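Cable storage is usually treated as a question of where. Most households own a drawer, a shoebox or a bag on a hook, and the cables go in. The condition in which they go in gets less attention, and it determines most of what comes out: how long the search takes, whether two leads have locked together, and whether the jacket has split near the plug.

A flexible cable has a preferred bend. It is set partly at the factory, where the cable is wound before packing, and partly by the first few months of use. Working against that bend produces a coil that springs open. Working with it produces one that lies flat with little or no fastening. The test takes a few seconds. Hold the cable at one end, let the rest hang, and watch which way it turns. Coil in that direction.

Two shapes cover nearly everything in a home. The first is the open loop, laid in turns of similar size. It suits soft and medium leads and puts the least strain on the conductors. The second is the bundle, in which the cable is folded back and forth or wound long and narrow, then held at the middle. It takes less room in a bin and survives being moved. Its weak points are the two ends, where the turns are tightest.
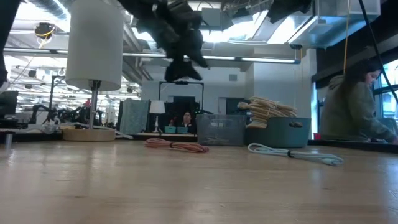 Drahomíra Havlíček

Both shapes can be made on any clear stretch of tabletop. The salmon-pink cable is a loose oval loop with nothing to prove about neatness. The pale blue-white one is drawn out into a longer loop and has a black band around its middle. A band in that position holds the turns together while leaving the ends free, so the plug can be reached without undoing the whole thing.

Keyvan Babaei, who repairs small appliances at the Dudek workshop, sees the results of poor coiling most often in November, when lamps and heaters come out of closets. "The break is nearly always in the last inch before the plug," he said. "People pull the cord tight around the body of the thing and tuck the plug under the last turn. Then it sits like that for months."

His advice on lamps is to leave the cord off the stem altogether. A slim metal stem gives a very small winding radius, and a fabric shade marks easily when a plug knocks against it. A lamp that stays in use should have its cord run flat from the base, with the slack taken up in one loose loop behind the furniture. A lamp going into storage should have its cord coiled separately and laid beside the base.

Containers come second. A basket with slotted sides lets the contents be checked without lifting anything out, and dust falls through instead of collecting. The slots are also where thin plugs catch, so small leads do better in a solid tub or in a bag inside the basket. Round tubs waste corner space on a shelf but suit folded cloth, which can be stacked past the rim and still be carried by the handle. Cloths and cables should not share a tub. Connectors snag on the weave, and lint works its way into the ports.

Plorby and Clidex both sell divided inserts for standard bins. The Plorby insert has fixed cells, adequate for phone leads and too narrow for a banded extension cord. The Clidex dividers slide, and loosen after some use. Alanov takes a simpler approach with a roll of hook-and-loop tape, cut to length as required. Of the three, the tape was the one still in use at my own desk when the testing period ended.

On labels, Babaei is brief. He marks the band and leaves the cable alone, as adhesive on a soft jacket turns sticky and picks up dirt. He writes the name of the device on the label - the connector type can be read off the plug.

One matter remains, and it concerns quantity. A banded cable that has no device goes in a separate bag. Babaei keeps his for 2 years and then takes it to electronics recycling.

RELATED
Folding cloths for open shelves
Replacing a lampshade without replacing the lamp
Slotted or solid: choosing a storage basket
Extension cords: length, load and where to keep them
Small repairs from the Dudek workshop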